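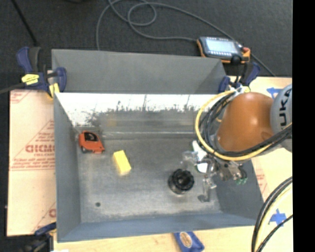

2023-07-23
Nouhaila Filali

I've read the proposal to put metal bins in the Brurkgate toy and parts library twice now, and I'm still not sold on it. My doubts are mostly about what happens to the bins over the years, and what they do to the things we put in them. Look at the floor of the gray one: worn, mottled, pale scuff patches toward the near edge, scratches running down the far wall. Then look at what's in it, which is three things with a good stretch of bare metal between each of them. A bin with three things in it looks tidy whatever it's made of. I could put three things in a bathtub and it would look sorted. What we need to know is how one of these does with the Saturday pile tipped into it, or whatever we're calling the returns pile now.

Bouchra, I'm quoting your whole message so people who joined after April can follow. My answers are underneath.

Bouchra El-Sayed wrote:
> Hello all,
>
> As promised, a proposal for the returns area. At the moment everything
> that comes back goes into the fabric cubes. They sag, they collect
> crumbs, and you can't see what's at the bottom without getting both
> arms in. I'd like to swap them for large metal bins with sloping
> sides, set on the long table at waist height.
>
> What I like about them:
>
> Small things slide down the sides to the floor of the bin and don't
> get caught in the corners or the seams.
>
> You can wipe them out in a minute.
>
> A plain gray floor makes it easy to see what's there. Yellow, orange
> and red jump right out at you.
>
> They'll outlive all of us.
>
> Kettani has quoted 80 dollars a bin. Five bins is 400 dollars, and
> there is 500 dollars left in the furniture line, so we'd have a bit
> over for labels and felt feet. I would like to order before the end
> of the summer.
>
> We'd sort straight out of the bins into the drawers, same categories
> as now (vehicles, blocks, kitchen, loose parts, mystery). Chaimae has
> offered to redo the drawer labels.
>
> Comments welcome!
> Bouchra

Taking these in order.

The sloping sides. Yes, things slide to the floor. I'd like to know what happens once there's a layer on the floor already, though. My guess is that blocks wedge against the slope and everything else piles up behind them. We had this with the plastic trough, the one Ismail Abdel Rahman brought over from the old Gallon building, and that had sloping sides too. Everyone loved it for a month. After that it was where puzzle pieces went to be forgotten. If somebody has used a bin like this for mixed returns, full, for more than a few weeks, I'd be glad to hear from them and would give it more weight than anything the catalog says.

Wiping out. Agreed, and I have nothing to say against it. The cubes are disgusting.

Seeing what's there. Half true, I think. A bright yellow block on gray metal, sure, you'd spot it from the door. But go through our loose parts drawer sometime and tell me how much of it is bright yellow. A lot of it is black wheels, black caps, gray connectors, dark knobs off play stoves. The black piece with the ribbed rim is much closer to our usual stock, and it's easy enough to pick out with nothing near it. Put it in with 40 others and some dark wagon parts and I'd expect to be feeling for it by hand, same as in the cubes. There's also the glare. The top of the back wall in that bin is close to pure white with light. Our long table is right under the windows, and shiny metal at waist height on a bright afternoon is going to be unpleasant for whoever is on sorting. Could the table move? Maybe. It would have to go where the coat rack is, and we all remember the coat rack discussion.

Outliving us. I don't doubt it. I do doubt that the wooden toys will enjoy it as much. People don't set things down in a returns bin, they tip the bag. On fabric that costs you nothing. On bare metal I think we'll be chipping paint off the trains by the end of the first month, and the noise in that room is already hard going when story hour is on next door. Has anyone asked Kettani whether there's a liner? If there is, does it come in the 80 dollars? And if we line it, please can somebody tell me what's left of the wiping argument.

The money. 400 out of 500 leaves us 100 for the rest of the furniture year, and the step stool is wobbling again. Felt feet and labels come out of that same 100. I'm not saying we can't afford the bins. I'd just like to see the stool in the same sum.

Sorting straight into the drawers. I'm in favor of this with any container, and we could start tomorrow with the ones we've got. I suspect half of what bothers people about the cubes is that things sit in them for two weeks. One question for Chaimae, before the labels get redone: what counts as "mystery"? Take the orange-red thing lying in the far left of the bin. It has the shape of a toy car, or it could be a small tool, and I can't tell you which. Some of us would drop it in vehicles without a second look and some of us would put it in mystery, and then a family asks for it and we go through both. A bin won't settle that. I'd rather fold mystery into loose parts and be done.

What I'd suggest is that we buy one. One bin, 80 dollars, put it at the end of the table, and use it for returns next to the cubes until the fall. Fill it properly, tip bags into it, let the kids bang on it. Iman Benjelloun told me Plolent sells something similar in a dull finish, a little shallower, and if they'll do a single one at the same price I'd look at that first on account of the glare. Iman, could you post the measurements? I couldn't find the depth anywhere on their page.

If it works I'll second the order for the other four and say so on this list.

One last thing, for Bouchra: do the felt feet go on the bin or on the table? Your message could be read either way, and if they go on the table we have some left over in the drawer under the kettle.

Nouhaila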